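Which Fingers Should We Keep? Comparing Two Gripper Sets on the Kitchen Bench
Project report, 7 May 2023

So my part of the project was grippers, and I was pretty happy about that, because Lwazi got stuck with the controller logs (all 2436 lines of the first one, sorry Lwazi!). We had two sets of fingers to try on the same arm. The Milden set is short and blocky with rubber pads. The Skander set is longer and thinner and came with no padding at all.

The job was putting kitchen tools away in a holder and taking them out again. I drove the arm by hand through the Wokach controller, and each finger set got 43 tries over 3 afternoons in April. A try counted as good if the tool ended up where I wanted it without me touching anything. If it fell over on the counter, that was a miss, even if the grab itself was lovely.

I figured the whisk would be the hard one, with all that wire. Nope, it was the wooden spoon! The bowl is rounded and glossy, so when the fingers close a little off center the whole thing swings around and leans. With the handle down in the holder it behaves much better, and you can press on it from the side and fix your angle before you lift. 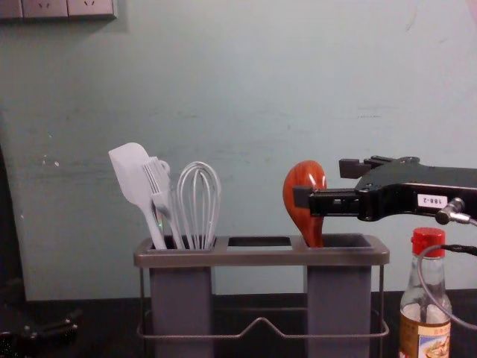
Going in sideways like that also kept the wrist away from the other tools, which I wish I'd worked out on day one. I'd been coming straight down from the top and knocking the spatula every time, and Benoît Aubert (he's our lab instructor) finally asked me why I didn't just come in from the side. Good question!

Scores: the Milden fingers missed 15 tries and the Skander fingers missed three. That's a bigger gap than I expected, but I did the Milden runs first, so part of it is just me getting better at driving. If I had another week I'd mix up the order.

The cable still bugs me. It hangs in a loop near the wrist and I had to keep checking it before every move. Lwazi wants to try a Chauke clip to hold it along the arm, and we'll do that before the next round of runs.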